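Tabletop Games Afternoons at Flulcombe Hall: Your Questions

Updated January 10, 2022

We get such lovely questions about the games afternoons, and the same ones come round again each time we put a poster up, so we've gathered the answers in one place. If yours isn't among them, come and ask at the door.

What are the games afternoons?

Two hours of small, simple games played on a table with soft balls, toy fruit, boxes and tubs. You drop things, roll things, balance things and hide things. It started as something to do with the under-sevens on rainy days and the grown-ups wouldn't leave, so now it's for everybody. We have had three generations of one family playing each other for the last ginger biscuit!

Do I need to be good at games?

Not at all. Most of ours can be learnt in less than a minute, and a fair few are mostly luck. Some people come to win and keep score on the backs of envelopes, some come for a chat and a cup of tea and play one round all afternoon.

What's the one with the box?

Everyone's favourite! We call it Over the Edge. You put one big plain box in the middle of a cloth-covered table and each player takes a turn bringing a small ball or toy to the top edge of it. In the beginners' version you simply put it down on the top or inside (depending on which sort of box you're using) without touching the sides. In the harder version you have to leave it sitting on the edge for a slow count of three, which sounds easy and is maddening.

What size of box should I use at home?

Bigger than you think. It wants to be wider than it is tall, so it doesn't tip when somebody leans on it, and it should take up a good part of the middle of the table. Shoeboxes are fine for two players, but with four of you there's a lot of elbowing. Plain is nicer than patterned, I find, as a bright ball shows up so well against it. Guoqing Ren covered a whole set of boxes in white paper for us one February and they've been the best ones we've had.

Why do you put a cloth on the table?

Mainly for the noise, and because a ball that lands on cloth doesn't go shooting off under the radiators. Something woven with a bit of weight to it works best. Thin cotton slides about, and the wipe-clean sort is as bouncy as the table. Ours are allowed to have creases. A little hump in the cloth makes the rolling games far more interesting, and the children will build mountains in it whether you like it or not.

What can I use for the ball?

Anything soft, light and easy to see. Yellow is my own favourite. We use foam balls, beanbags, rolled-up socks and toy fruit. Toy lemons are wonderful for rolling games because they never go where you send them. Please don't bring real fruit, we tried satsumas once and the cloths had to go through the wash twice.

Are there small parts?

We keep everything on the main table larger than a ping-pong ball. There's a separate table for the counters and dice, and that one is for over-fives with a grown-up next to them. If you're bringing a crawler, ask for the play mat in the corner by the coats.

Can I bring my own game?

Oh, please do! Plidow came to us that way. Kendra Perron made it up on holiday with a tea towel and a handful of pebbles, and we now play it with beanbags and have a proper set of rules, nearly two pages of them. If you bring something new, write the rules on a card in big letters and leave a spare copy behind so the rest of us can carry on with it.

How does scoring work in Over the Edge?

One point for a clean drop, three for balancing on the edge, nothing if you nudge the box. First to 50 wins. For little ones we stop at ten. We also keep a running total for the whole hall on the big chart by the kitchen hatch, and last season it got to 2,275 points, which had us all cheering. Our first season we finished on 753 and thought that was marvellous. I would dearly love to see us pass last season's total this time.

Can you play it sitting down?

Yes, and lots of our regulars do. Set the table at a height where the top of the box is no higher than your shoulder. If reaching is tricky, use kitchen tongs or a grabber, and let everyone at the table use one as well so it's fair. Tongs make it a completely different game, by the way. A soft ball squashes a little as you grip it and you have to learn how much. Try it once with your wrong hand!

My plants are on the same table. Will they survive?

Probably, if they're behind the box and not next to it. A bit of greenery at the back looks cheerful and makes a natural boundary, so anything that lands in the leaves counts as out. Put the pot somewhere steady and move any you're truly fond of.

Does it work on a bare floor?

It does, and a wooden floor is terrific for the rolling games. For Over the Edge I'd still spread a cloth out first. Kneeling on boards for two hours is no fun, so find some cushions.

How do you clean everything?

Balls and toy fruit get a wipe with warm soapy water after each session and dry on a rack. Cloths go in the machine when they look as though they need it. The paper-covered boxes can't get wet, so we rub marks off with an ordinary pencil rubber.

What should I bring?

Yourself, a mug and any questions. Tea and squash are provided. If you have a spare plain box at home, larger than a shoebox and in good shape, we'd be thrilled to have it.

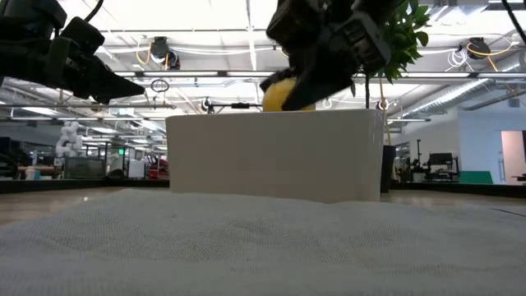 Yellow at the rim of the white box, greenery behind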